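Thursday, late

Okay, so the map editor finally saves without eating the last row of tiles! I've been fighting that one since the start of May and the fix was a single wrong sign in the loader. I'm not even mad. Well, a bit mad.

Skultville is playable from end to end now. You can walk in by the river gate, buy a lamp, get chased out of the mill and take the ferry over to Kornenau, and nothing crashes. The ferry still faces the wrong way on the trip back (it sails backward, very proudly) and I'm half tempted to leave it like that. Kornenau itself is mostly empty streets and one shop that sells soup.

I also cut the dialogue down. The file had 826 lines in it and so many of them were people saying hello in slightly different ways. I went through with a cup of tea and a mean streak, and the innkeeper is much better for it. She used to go on for pages before she let you sleep!

Dinner was toast again, standing up, with the laptop on the chair and the test build running so I could watch the guards walk their loops. One of them gets stuck on the well every time. I gave him a shorter route and now he gets stuck on the fence instead, so that's for the weekend.
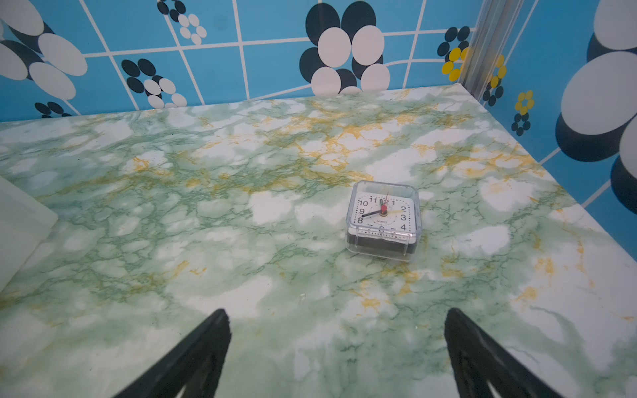

## Hrnčiar and the money problem

Hrnčiar is the potters' town, the third stop, and I love it and it's broken. You can buy clay pots there for 7 coins and sell them in Lalard for 26, which sounded like a nice little trade run when I wrote it down. Then I sat and did it over and over this evening and had 4000 coins before I'd met a single bandit. At that point you just buy the best armor and stroll through the rest of the game whistling.

Things I could try:

- Lalard only takes a few pots a day
- the price drops each time you sell
- pots break if you get hit on the road

I like the last one best – it makes the bandits matter – but it means a new item state and I swore I was done adding those. The price drop is probably an evening's work. The breaking pots could be a week, knowing me.

Music for Lalard still isn't started. Bed now, it's 1:40.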